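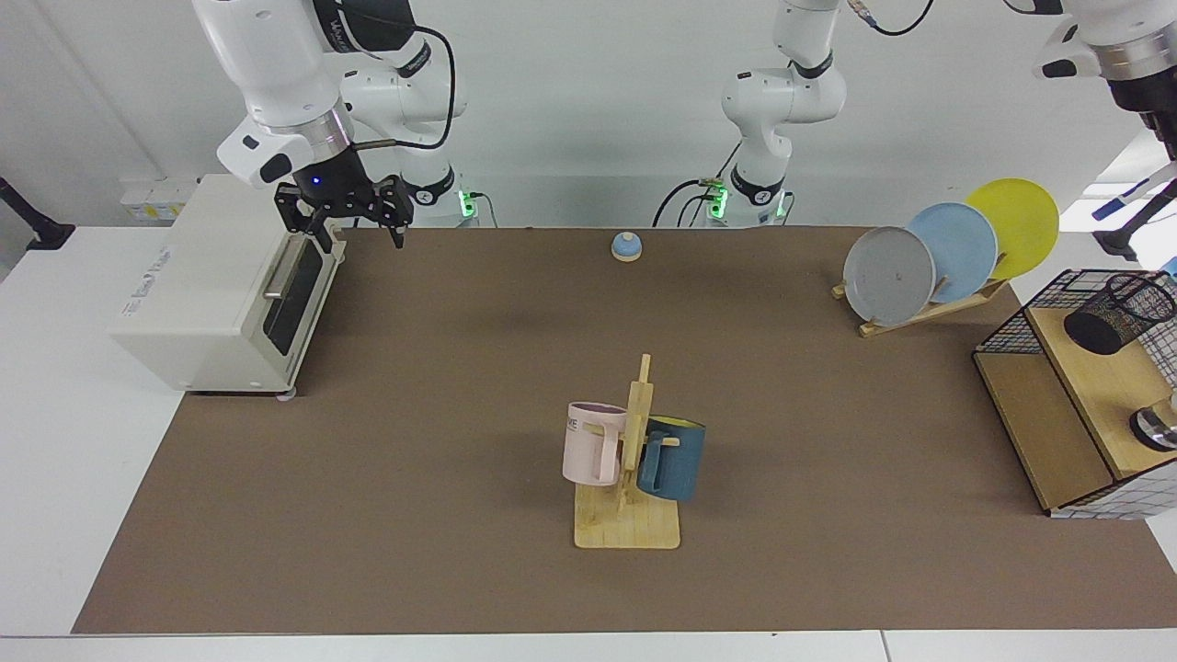
I have a small toaster oven now, and I want to write down how I arranged things near it. It may help someone with a kitchen as small as mine.

It is cream-white, with a dark glass door and a silver handle along the top. I bought it secondhand from a neighbor in February. She told me it was 800 watts, but I have not checked the label.

First rule in my home: the oven goes on the left and it faces right. Then I can open the door and put the hot tray down on the side where I have space. I learned this after one burned wrist.

Second rule: plates stay close to the oven, but never on top of it. My aunt Hằng Trịnh keeps hers on top "so they are warm". She has lost two nice bowls this way. 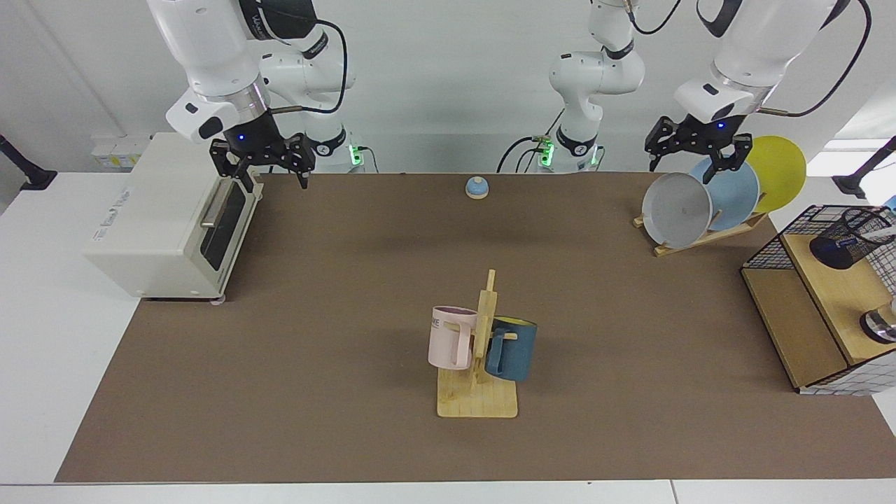

A wooden rack is the better place for them. The plates stand on their edges, so I can take one without lifting the others. In a cupboard I always want the plate at the bottom of the pile.

I also like it when plates are different colors. Gray, light blue, yellow – each person at the table knows which one is theirs, and my children stopped arguing about it. Mostly.

Some people asked me about crumbs. I pull out the tray when the oven is cold and shake it over the sink. Then I wipe the glass with a soft cloth and a little vinegar. I do this every 2 weeks, or sooner if there was cheese.

One more thing about the back of the oven. Please leave some space between it and the wall. I did not do this in our old apartment in Gokham, and the paint there became brown.

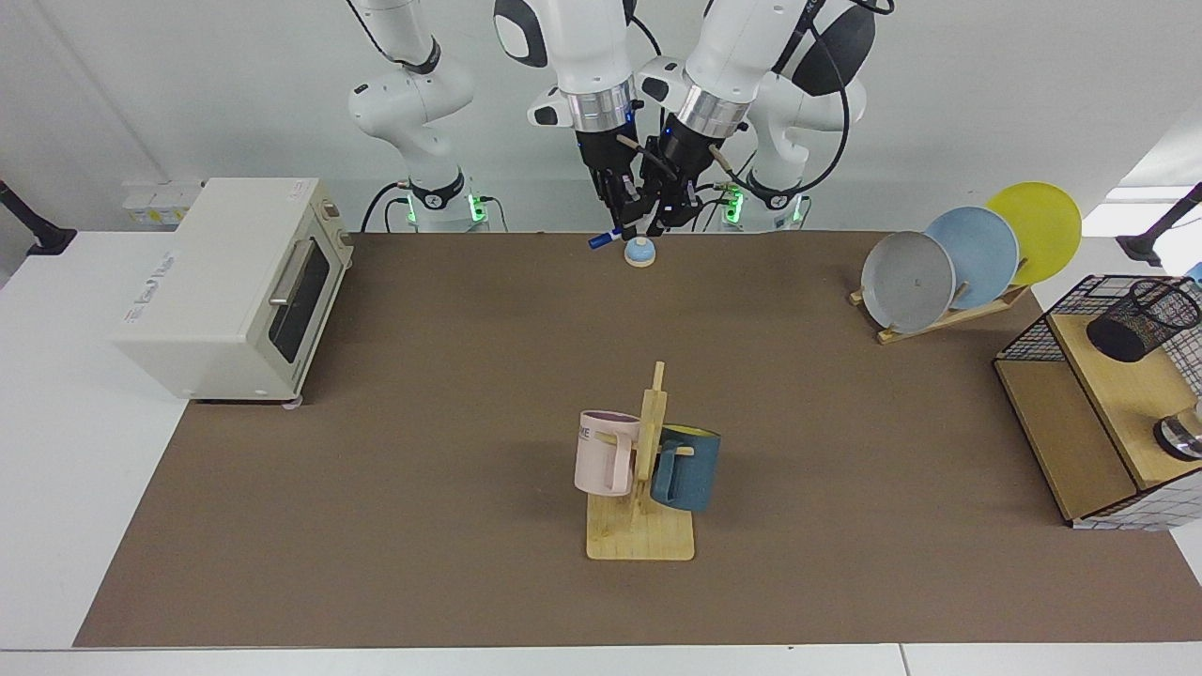 *Toaster oven on the left, and the little one with the light blue top.*

Next I want to write about baking trays, because I have too many and none of them fits well. If you know a good size for a small oven, please tell me in the replies.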